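I've been wearing an Akande field watch for over 31 months now, long enough to scratch the crystal twice and get a little obsessed with where it came from. So when the company put up a sign-up form for its October open house, I filled it out before my coffee was ready. There were 154 spots for the day. I got one in the morning group, which turned out to be the good one, as the coffee cart ran dry by lunch.

The workshop is in a long brick building at the edge of Halach, behind a tire place, and I drove past it twice. Inside, you sign in, you get a badge, and you put paper covers over your shoes. Then you stand in a hallway with a bunch of other people in paper shoe covers, all sneaking looks at each other's wrists. (Best one I saw: a beat-up Wakex diver on a faded orange strap. The owner let me try it on. I have thoughts, but that's another post.)

Our guide was Omolara Briggs, who runs final assembly and talks fast. She started us in the case room, where steel blanks come in as plain thick discs and leave looking like something you'd want to own. It's loud in there! She passed around a case from each stage, and the jump between the brushed one and the polished one got an actual gasp from the woman next to me. The brushing on the lugs is still done by hand. I asked how long it takes to learn and she said she'd trust somebody with customer watches after a year, maybe longer if they came from jewelry and had habits to break.

Next door is the dial room, and you only get to look through the window. Fair enough, dust is the enemy. The new model this year is called the Iten, and the dials were laid out in trays: a dark green, a cream, and a kind of smoky blue that looked nearly black until somebody tilted it. I went in sure I wanted the green. I left wanting the blue. My wallet would like me to want neither. 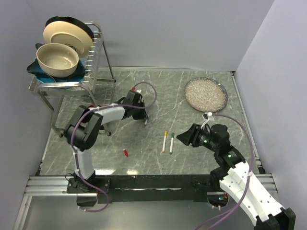

*Gray marble-patterned tabletop with a wire dish rack.*

After that came pressure testing, my favorite stop. Osaze Nwankwo works the water tank, and he had a crowd of us pressed right up around him while he lowered a watch in and brought the pressure up. You watch for bubbles. No bubbles, good watch. The Iten is rated to 700 feet, and he told us most returns for water damage come down to a crown somebody forgot to screw in before jumping off a dock. I checked mine right there. So did everybody else, and he laughed pretty hard at us.

Then a bench session, where they let you try setting hands on a practice movement. I was terrible at it. The tweezers are so fine that my own pulse was moving the tip, and I sent a minute hand flying somewhere under the bench. The kid beside me, maybe twelve, did it on the first go and asked for another one.

A few notes if you're thinking of going next year:

- Park on the street side. The lot behind the tire place is not theirs, and the owner will come out and tell you so.
- The tour runs 2 hours, nearly all of it standing.
- You can bring a watch in for a free timing check. Mine was running a little fast, and they adjusted it while I waited.
- The shop at the end sells straps that aren't on the website. I bought a brown canvas one and I'm happy with it so far, though the buckle is stiff.

They aren't taking orders for the Iten yet. Omolara said to watch the mailing list and wouldn't be pinned down on a price, even though at least four of us tried. I've signed up with both of my email addresses.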